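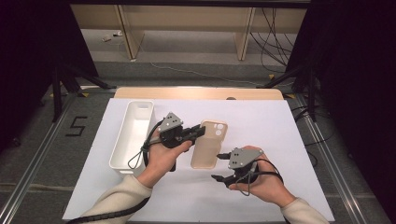 Keep the Phone You Have

May 31, 2023

My phone will be nine years old next May. It has had two batteries, one new screen and three cases. It makes calls, shows maps, takes pictures good enough to send to my sister, and lets me read the news while I wait for the bus. When I take it out in company, someone usually asks when I am going to get a new one. I would like to give a longer answer than I normally do.

My view is simple. Most people replace their phones far too soon, and most of the reasons they give are weak. The companies that sell phones carry a good part of the blame, and so do the carriers, but buyers carry some of it too. We have come to treat a machine that costs as much as a used refrigerator and a used washer together as if it were a pair of running shoes.

Why people say they upgrade

The first reason people give is the battery. It no longer lasts the day, so the phone must go. A battery is a part that wears out. Tires wear out as well, and people do not sell the car when the tread is gone. My last battery change was done at a counter in the Dostden shopping center while I ate a sandwich across the hall. It cost less than one month of the plan I pay for.

The second reason is speed. Phones do slow down, or seem to. A lot of that comes from a full memory. I know people with 3000 photos on a phone, a third of them screenshots of parking receipts and recipes they never cooked. Clear those out, remove the apps you have not opened since last year, restart the thing, and it will often feel close to how it felt when you bought it. That takes an evening. Shopping for a new phone, moving everything over and getting locked out of your bank takes a weekend.

The third reason is the camera. I grant this one to people who care about photography and print their work. The rest of us look at our pictures on a screen the size of a playing card, and then we mostly stop looking at them.

There is a fourth reason that people do not give, which is that new things are pleasant to own. I have no quarrel with that. I only wish we said it plainly, since a person who admits he is buying a treat can decide how often he can afford one. A person who believes he is meeting a need will pay every time.

What it costs

The monthly plan is where the trouble starts. When I bought my first cell phone I paid for it at the register, and I felt it. Now the price is cut into small pieces and folded into the bill. Thirty dollars a month does not sound like much. It is still thirty dollars a month, and when the last payment is made the store sends a cheerful message offering to start over. Many people I know have not had a single month in ten years without a phone payment. They do not think of themselves as being in debt, but that is the ordinary word for it.

The trade-in offer makes this worse. It sounds generous to be handed credit for an old phone. Read the terms and you will often find that the credit is paid out over the length of a new contract, and that leaving early means losing the rest. The old phone has bought you a reason to stay.

There is also the matter of what goes into a phone. Metals have to be dug up for it, usually in places most of us will never visit, and a good share of the pollution a phone causes over its life happens before anyone turns it on. Using the same one for twice as long is about the easiest thing a household can do on that front. It asks you to do less than you were going to do anyway.

A word for the case

I have come to think the case is the most useful thing sold in any phone store, and it is usually the cheapest thing on the wall. A plain one will do. It should cover the corners and stand a little higher than the glass, so that the phone can lie face down on a table without touching it. It does not need a kickstand or a wallet in the back.

People buy cases for the color, and that is fine, but they also throw them out for the color. A case that has gone a bit yellow or has a scuff along the side is still doing its job. I replaced my first two only when they had stretched enough for the phone to slide out when I pulled it from a coat pocket. If yours still grips, leave it on. Take it off now and then and wipe out the grit, which can scratch the back of the phone if it sits there long enough.

The other habit worth having is to keep the phone in one place at home. Ours sit in a dish by the front door. They are not balanced on the arm of the couch or on the edge of the bathroom sink, and the only screen we have broken in this house was broken during a vacation, in a hotel without a dish.

Where repair falls short

I don't want to pretend that keeping a phone is always easy. In Rurirport, where I live, there used to be a repair shop called Siregar on the main street, next to the dry cleaner. They would open anything. They told you the price before they started, and if the part turned out to be bad they ate the cost. The shop closed when the rent went up, and the nearest place that will do the same work is now the counter in Dostden, which is a long bus ride each way. For someone with a job and small children, that ride is a real obstacle. A new phone comes in the mail.

The makers could help and mostly choose not to. Glue goes where a screw would serve. Parts are hard to get, or they cost so much that the customer gives up. A small company called Trorken sells a phone whose back comes off with a thumbnail, and mine is not one of theirs, but I have held one and it felt like any other phone. It was a little thicker. I would trade that much thickness for a battery I could change at the kitchen table, and I suspect many people would if they were given the choice in an ordinary store.

Then there are updates. A phone that works perfectly well can be made useless when the maker stops sending security fixes and the bank's app refuses to run. This is the strongest argument against me, and I take it seriously. Nobody should do their banking on a phone that has been left unprotected. I would answer that the cutoff is a decision made in an office and could be made differently. A stove does not stop heating on a date chosen by the company that built it. I think the length of support should be printed on the box in type as large as the price, and that a law should require it. Buyers could then compare two phones the way they compare two mattresses, by how long each is meant to last.

What I would ask

I am not asking anyone to use a phone that fails them. If you depend on it for work and it drops calls, replace it. If the screen is so cracked that you cut your thumb, fix it or replace it. And if you have wanted the new one for months and have the money set aside, buy it and enjoy it, and give the old one to somebody who can use it.

For everyone else, I would ask for one more year. When the message comes saying you are eligible for an upgrade, delete it. Put in a new battery if you need one, buy a plain case, and clear out the parking receipts. Let the payment drop off the bill and see what the household does with the money. Ours went toward a better mattress, and we have been sleeping on it for some time now.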